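OK so my car failed inspection in March and I've learned more about wheel bearings than I ever wanted to. Thread, because three of you asked and I'm tired of typing it in DMs.

**2/** Car is a Zolteo wagon, the old shape, bought used from a lady who clearly loved it. There had been a hum for months. Not loud! Just a sort of airplane-far-away sound above 40 mph. I blamed the tires. I blamed the road. I turned up the radio.

**3/** Inspection guy put it on the lift, grabbed the front right wheel at the top and bottom and rocked it. I could see it move from across the bay. He looked at me. I looked at the floor.

**4/** First quote, from the big chain by the highway (I'm calling them Murard because that's what the sign says): $1,991. Both front bearings, both hubs, an alignment, "shop supplies," and a line called "corrosion labor" that I still don't understand.

**5/** I asked if the left side was bad too. He said "they usually go together." I asked if it HAD gone. He said he could check for a diagnostic fee. Sir, the car is on your lift.

**6/** Second quote, over the phone, from Nordin, where my brother-in-law goes: $1,809. Better, but they hadn't seen the car and they read me nearly the same list. I started to think I was just going to be poor for a while.

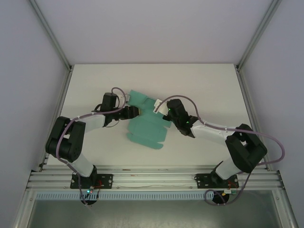

**7/** Then a coworker told me to try Maj-Britt Amundsen's place, which is two bays behind the tile store. No website. You call, she picks up, there's an air compressor going in the background and you both yell.

**8/** She drove it around the block with the window down. Came back and said "front right, left is fine." Then she put it up and spun both wheels by hand so I could feel the spring while she did it. Left one smooth. Right one like a coffee grinder. Even I could tell.

**9/** (If you want to try this: rest your fingers on the coil spring while someone ELSE turns the wheel, car properly supported, engine off, please don't do it on the jack from your trunk. Rough feeling through the spring = suspicious bearing.)

**10/** Her price: $359. One bearing, pressed in, new axle nut, done by 4 pm. She used an Andumard bearing and wrote the part number on the invoice before I even asked. I got the old one back in a sandwich bag. It's crunchy. I keep spinning it.

**11/** Someone's going to ask about the alignment. I asked too! She said on my car the bearing job doesn't touch the settings, and if it pulled to one side afterward I should come back and she'd look at it. It doesn't pull. Other cars are different, so ask about yours.

**12/** Stuff I'd say on the phone next time: is that price for one side or two? Did you find play in both? Is the hub included or just the bearing? Whose part is it, and what's the warranty? Mine is 12 months, parts and labor, in writing on the invoice.

**13/** And get the failed inspection sheet in your hand before you leave. Mine said "FR wheel bearing, excess play." FR. One wheel. I'd been carrying around proof that it was one wheel while getting quoted for two, and I hadn't read it. That's on me.

**14/** To be fair to the chain, rusty hubs are a real thing up here and sometimes the whole assembly has to come off in pieces. If they'd shown me that I probably would have paid. They just never showed me anything.

**15/** Passed the retest the next morning. The hum is completely gone and now I can hear a rattle in the glove box that I guess has been there the whole time?? Pretty sure it's a pen.

**16/** Edit since people are replying: yes she does brakes, no she doesn't do transmissions, and she's not taking anything new until she's through the snow tire changeovers. Call before noon, let it ring.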